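Subject: Re: [subs] Line breaks in song lyrics, Drinevine print
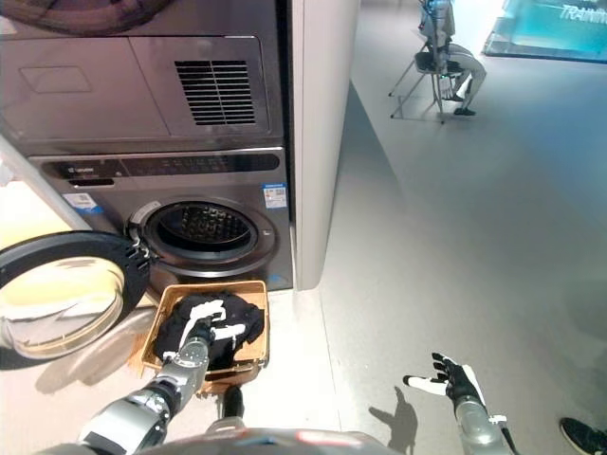

Washer and upper unit, dark gray finish

On Apr 26, 2018, the Dusen screening group wrote:
> We ran the first two reels of Drinevine with the English subtitles
> on Thursday. Dialogue is fine. The songs are a problem. In the
> second one the lines change faster than people can read, and the
> refrain is translated three different ways. Can the song titles be
> cut to one line each, or left out? Half our audience does not
> speak Hindi and they come for the songs.

I would not leave them out. The second song carries plot: the heroine tells her brother in verse two that she has sold the house, and it is never said again in dialogue. A viewer without Hindi who misses it will be lost after the intermission.

I went through the file tonight. Findings:

The reading speed in dialogue averages 18 characters per second. That is on the high side but workable. The songs go well past it, mainly in the fast verses where the translator kept every repeated word. Repeats can go. If the singer holds the same line four times, show it once and leave it up for the first two.

The refrain should have one wording. I prefer the version in the first chorus, as it is the shortest and it does not try to rhyme. The rhymed one in the last chorus changes the sense — "waiting" has become "fading" — and should be replaced in any case.

There are 49 titles in the second song. I have marked the ones that can be merged or dropped and put the revised file in the Skendmont folder. Timing is against the theatrical cut, so do not load it with the festival version, which has a shorter opening and will run early from the first line on.

Two-line titles are fine if the break follows the phrase. Please do not force everything to one line. At the Griffiths the screen is wide enough, but in a smaller hall a long single line is harder to read than two short ones.

Italics: keep them for songs only. The current file also uses them for phone calls and for the letter in reel two, and by then they mean nothing to the viewer.

Open item: the qawwali in reel four. The Urdu couplets have been translated from the Hindi dubbing script and at least one is wrong. I can fix the wording but I would like a second reader before it is burned in. Replies to the list, please, with the title number in the subject line. The lab wants the final file in May.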